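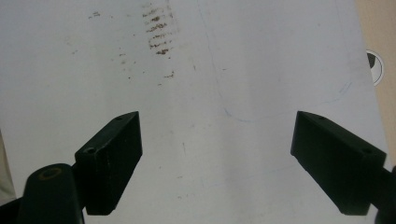 Will the gripper take my Saturday hours? One of the packers asked me that the week our shop started using one, and a reader at the Prevudby plant wrote in June wanting to know the same thing. In our case, no. My hours stayed put, but my list of chores sure changed!

I used to lift and sort all morning at Tradora. Now I spend a good part of the shift keeping work surfaces fit for a machine to work over (glamorous, I know). A white panel with brown crusty stains and stray blue lines on it never bothered me when I did the picking by hand. These days I care a lot more, so here's how I tackle one.

Stop the cell and lock it out first. Every time, even for one speck.

Scrape dried-on stuff with a plastic scraper held nearly flat. Metal leaves scratches that you'll be looking at for years.

Lay a damp cloth over anything crusty and go have your coffee. Ten minutes does more than elbow grease.

For blue lines, try a dab of rubbing alcohol in a corner before you go at the whole thing. If it's a scuff, a melamine sponge will usually get it, but go easy, it dulls the finish.

Wipe the fingers too, and look over the screw recesses while you're down there. Gunk loves a recess.

We do our panels at 6 a.m. and again after every 300 parts. The folks at Lerkov go 600, but their parts are cleaner than ours. And ask to be paid for the cleanup time. We had to ask twice.

Recent tips
Getting tape glue off a packing bench
Floor mats that don't curl
A label system for the Cuesta carts

Contact | Copyright, all rights reserved | Back to top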